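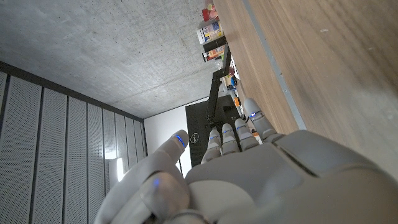
Wood tabletops are so much easier to look after than people think! I've been oiling and fussing over mine for years, and I still get a little thrill when the grain comes up after a good clean.

Everyday wiping first. Use a cloth that's been wrung out hard, a drop of dish soap, and go along the grain. Dry it right away with an old T-shirt. I keep two cloths on a hook by the sink so there's no excuse.

White rings from hot mugs – my favorite, because they look so awful and usually come out. Lay a clean cotton towel over the ring, set the iron on low with no steam, and press for a few seconds at a time. Keep lifting to check. A dab of mayonnaise left on overnight works on the faint ones (truly, try it, it smells like a sandwich but who cares).

Dried glue, candle wax, mystery blobs: a plastic card, held nearly flat. Chill wax with a bag of ice first and it pops right off.

Oiled tops want a fresh coat when water stops beading. Sand lightly along the grain before you start; I like 100 grit only for real damage and something much finer for the rest. Wipe on 3 thin coats, and wipe off everything the wood hasn't taken after each one. Spread the oily rags flat outdoors to dry, never balled up in the trash – they can catch fire all by themselves.
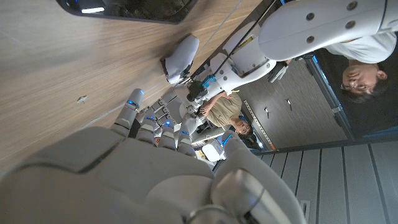 Vitalii Nechyporuk wrote in to say that walnut oil did nicely on his kitchen table, though it stayed tacky through most of August and he'd go thinner next time. Thinner is nearly always right! Give it a warm, airy room too, and keep the tablecloth off until the surface feels dry to your palm.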